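Leave the Kettle Where It Is
By Banafsheh Karimi
February 7, 2020

My mother kept a storm cupboard under the stairs, and every autumn she would empty it on to the hall carpet and fuss over it for an entire afternoon (candles, matches, a tartan blanket nobody was allowed to sit on), and I thought her quite mad until the night the river came up our road. I've been thinking of her all week, what with the wind getting at the roof tiles and the council's new flood leaflet lying on the mat.

It's a handsome leaflet, I'll give them that. It has a map of Trillow in three shades of blue, and my street falls just inside the palest one, which I gather means I should be "aware".

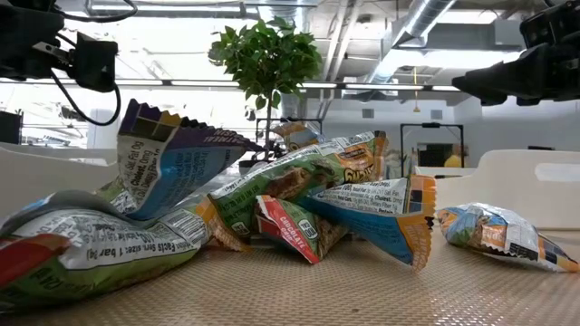

My quarrel with the leaflet is that it talks to each of us as though we lived alone on a rock. Pack your bag, charge your telephone, move your car, and not one word about knocking next door! When the water came in last time, it was Gaëtan Boyer from the corner house who carried my neighbour's cat out in a pillowcase, and he hadn't read a leaflet in his life. By all means put food by, and I'm as fond as anyone of a snack bar in a crinkly wrapper, with its "Serv. size: 1 bar" in tiny black print, but a serving for one is a poor sort of plan for a street. Put in a few extra and find out who's on the other side of the wall.

I'd like the council to print the thing again before March, with a big blank space on the back for the names of the people either side of you and over the road. It would cost them next to nothing. I've already started mine in biro, in the margin by the map, and I've still to ask the young couple at number 30 what they're called.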